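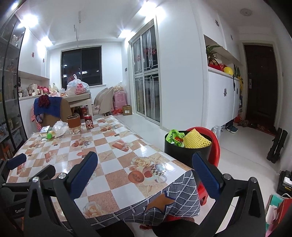 Figure 2. A dining table in the evening, with a printed tablecloth, drinks containers left at the far end, and a bin on a red plastic stool beside it.

4.2 The table after the meal

We turn now from the kitchen to the dining table, which in most of the homes we visited in Clundley was asked to do a good deal more than hold dinner. Our diary-keepers wrote 1642 entries between them, and 700 of these mention the table in some way. Very few are about eating. People wrote about post, homework, mending, medicines, and above all about the small things that gather once the plates have gone and that stay there until somebody feels like dealing with them.

Figure 2 gives a fair idea of what we mean. At the far end of the table are a glass cup in a brown sleeve, a red Want Want milk can, a crumpled plastic bag, a small carton and a green bottle cap. We came to call such a group a "resting cluster", a term we owe to Aaliyah Bouchard, who first used it in her notes on the Morin flats and has been very patient with our borrowing it ever since. A resting cluster is neither rubbish nor quite in use. The diaries show a real fondness for these little gatherings, even among people who told us – often with some heat – that they could not bear a messy table.

The place of the bin matters too, and we were slow to notice how much. In the figure it stands on a stool to the right of the table, with green food packaging and a yellow foam fruit net inside. A raised bin is within reach of a seated person, and several households told us they liked to peel fruit and chat without getting up. Others kept theirs on the floor in the kitchen, and their diaries speak far more often of wrappers left by the teapot until Friday, when the big clean was done.

Lastly, a word about cloth. The checkered tablecloth in Figure 2 is printed with roses, starfish, cups and fruit, and a plaid cloth with a star motif lies over its near corner, while a blue cloth and a red checkered apron hang on the chair behind. Layering of this kind turned up again and again in our visits, and we were given many happy explanations for it, from saving the good cloth to simply liking the pattern. We return to the chair as a hanging place in Section 4.3, where the February diaries are taken up more fully.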